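Trivinell Student Robotics Project
Second progress report to the Praneck Fund
Period covered: start of spring term to end of June

Where we are

The fund asked for a plain account of whether the project is on course. It is partly on course. The students have a working hand-held gripper, a table set aside for recording, and a first batch of demonstrations for the sorting task. They do not yet have a trained policy that anyone should trust, and I would be wary of any report from this term that claimed one.

Recordings

The application promised 2000 recorded demonstrations by the end of the year. We have 110 that I am willing to count. The log shows more than that, but the early ones were made before the group had agreed where a recording should start and stop, and they are no use for training. At the present rate we will not reach 2000. I said at the time that the number looked as if it had been chosen because it was round, and I would now ask the fund to accept a lower one.

First test

The club ran the first model on the Kos arm at school in the last week of May. It was scored a success in 57 per cent of trials. The students were delighted. I would hold off. The objects were the same ones used in the recordings, they started in much the same places, and the people scoring were the people who had built it. We will repeat the test with unfamiliar objects and a scorer from outside the group before quoting the figure again.

Equipment

The finger coverings are wearing faster than the supplier, Curnance, led us to expect. The seams have begun to peel and the lower edges are ragged. Whether this affects the recordings is an open question. Two students believe it does, but so far they have an opinion and no comparison. They have been asked to record 50 demonstrations with the present fingers and 50 with a new pair, changing nothing else.

The table now has a white covering, which the group wanted so that objects would stand out. It probably helps. The smoke-grey bins are see-through, and I have doubts about them as a target — the students can find the rim easily enough, but I am not convinced the model does. Solid-coloured bins would be a cheap thing to try.

Teaching side

Attendance has held up better than the data. The younger members can now run a recording session without help, and the log is neater than it was in the winter. Fewer of them can explain what the model does with the recordings, and next term's sessions will spend more time on that.

Money

Spending is within the grant. We ask to move the unspent travel money to spare fingers and bins.

Next report: November.

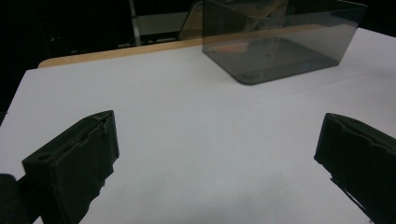

Fig. 1. Gripper fingers open over the covered table, with a sorting bin on the far side.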